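I've been on the finishing side at Lolluvness long enough to remember when every sample tile got wiped down by hand, and "every" meant 4,000 of them in a busy January. We now have two-arm benches doing part of that, and I keep getting asked how we set things up so that people didn't end up hating it. So this is my how-to! It's mostly about the people part, with a little bench stuff mixed in.

## Before you start

You'll want a couple of hours with the folks who do the job now (on the clock, please), a notebook, and a bench nobody needs back by noon. We call ours Pemov, after the old storage room it replaced, and I'm going to keep calling it that.

## Step 1: Write down the job as people really do it

Our work sheet said "wipe surface, set aside." Ha! The people doing it were also checking for chips, flipping the cloth when it got gritty, and pulling any piece that felt off. Wiping was maybe the least of it. Sit next to someone for a whole shift and write down every little thing, then ask them to cross out what you got wrong. I lost half a page that way and I deserved it.

## Step 2: Pick one small piece of it

Don't hand over the whole job. We started with getting hold of the cloth and moving it across a surface, period. Flat, floppy things are harder for a gripper than you'd think, so leave yourself plenty of time for this one. Shiny surfaces are worth trying early too, while you're still moving your lamps around.

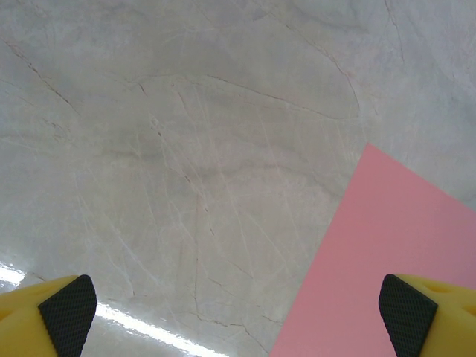 *Gripper open over the polished marble, pink sheet to the right.*

Run it until you're bored. We did 300 tries before I let anyone upstairs come look, and I wrote the misses down in pencil with a word or two next to each. "Bunched." "Missed corner." "No idea." Those notes were way more useful than the success number, and the next crew to use the bench actually read them.

## Step 3: Let the crew run the bench

This is the one I'd fight for. The people who used to do the wiping should be the ones starting the arms, stopping the arms, and deciding when a run is no good. Give them the stop button on day one, and don't ask for a form every time they press it.

We paired up, two people to a bench, and swapped every couple of hours. Keep the setup simple enough that whoever walks up can read it: both arms on one rail, facing in, with the cloth where the grippers can get to it.

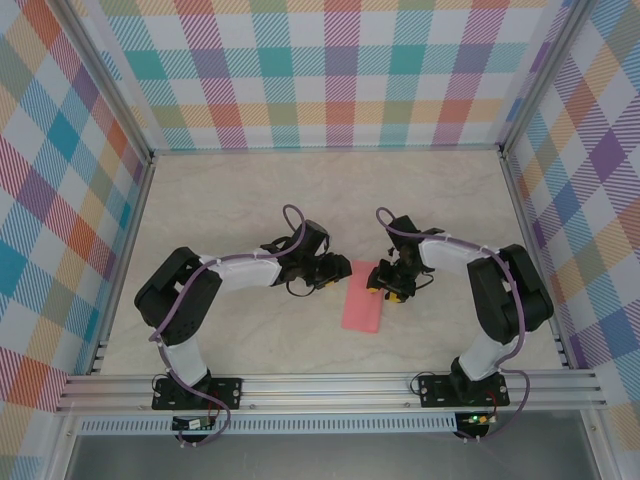

Rosser wrote in after I posted the first draft of this: we did the same thing at our shop, and the wiping was the part I didn't mind losing, but it was also when we talked. Now I'm at a screen and my buddy is two benches down. Put that in your guide.

So I'm putting it in! It's a fair hit. We moved two of our benches closer together afterward and pushed the break back to when both pairs are free. It helped some. It's still quieter than it used to be, and I miss the radio arguments.

## Step 4: Sort out the pay and the hours first

I did this step last and it should've been way earlier, so learn from me. Before the bench does a single real piece, get these in writing:

- what the job is called now, and whether it pays more (ours does, a little)
- who gets trained, and that training is paid
- what happens to the hours the arms free up
- who you call when a bench goes down at 6 a.m.

Ours went on one page, taped up by the time clock. People had pens out within minutes, and the second version was a lot better.

## Step 5: Check the handoff every morning

Same routine at the start of each shift. Look over the cables, make sure they have room to follow the arms, set out the cloth, and do one slow pass with a person watching the whole thing. 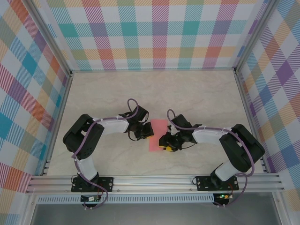
## Step 6: Keep some of it by hand

We passed 3,000 pieces on the Bitaletti order, and 1,119 of those were still done by hand. I'm fine with that. Odd shapes go to people, and so does anything with a rough edge. A few of the crew asked to keep one hand-wiping shift a week, and they got it. If you're setting up your own schedule, block those shifts out before you fill in the bench times, or they'll get eaten up.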